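# Who Gets to Say What the Rules Are? How a State Makes a Law

I used to think the governor just woke up one morning and made the rules. Big desk, fancy pen, done! Then I went to watch the lawmakers in our state capital, and it was a lot slower than that (and a lot noisier).

So let me walk you through it. Say the kids in a town called Vovwood want every school to give them at least 13 minutes of recess after lunch. Right now some schools do and some don't. How could that become a law for the whole state?

First, someone has to write the idea down. At this point it's called a **bill**. Only a lawmaker can hand in a bill, but anybody can bring a lawmaker an idea - you, me, your bus driver. Each bill gets a number so people don't mix them up. Let's call ours Bill 694.

Next, Bill 694 goes to a small group of lawmakers who know a lot about schools. They hold a **hearing**, and I love hearings! Regular people get to come in, sit at a microphone and say what they think. Some will be for it and some will be against it. A principal might say, "We don't have enough grown-ups to watch the playground."
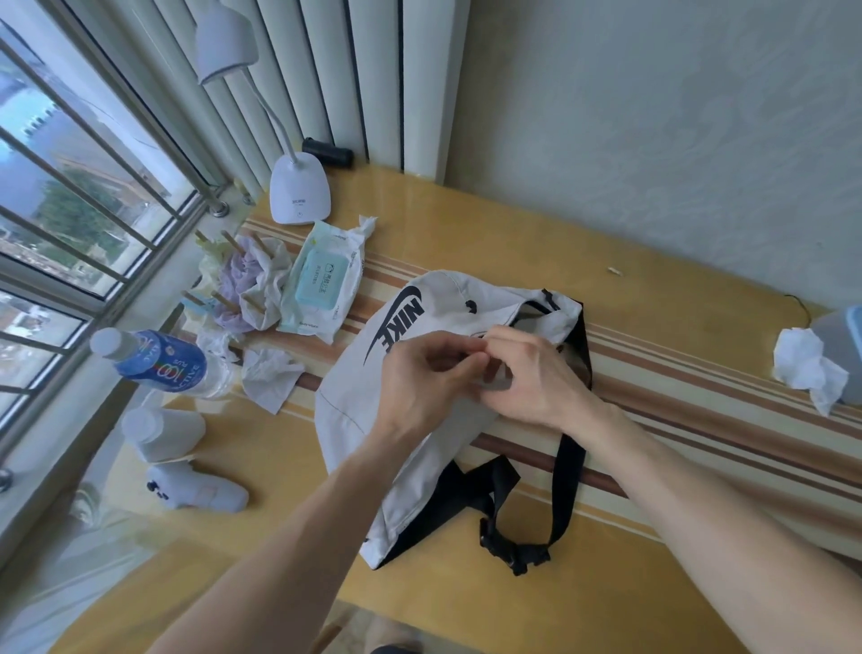 After the hearing, the small group votes. Maybe they change a few words first, and those changes are called **amendments**. If most of them say yes, the bill moves on to the full room.

Let's pretend our full room has 41 lawmakers. They talk, they argue, they push their buttons, and the votes go up on a board. Most states have two of these rooms, so the bill has to win in both.

THEN it goes to the governor (there's the fancy pen). The governor can sign it, or say no, and saying no is called a **veto**. Lawmakers can usually vote again and beat a veto, but they need a lot more yes votes to do it.

Want to try it? Get seven friends together, pick one rule for your club, and hold a hearing before you vote. Let the person who hates the idea go first.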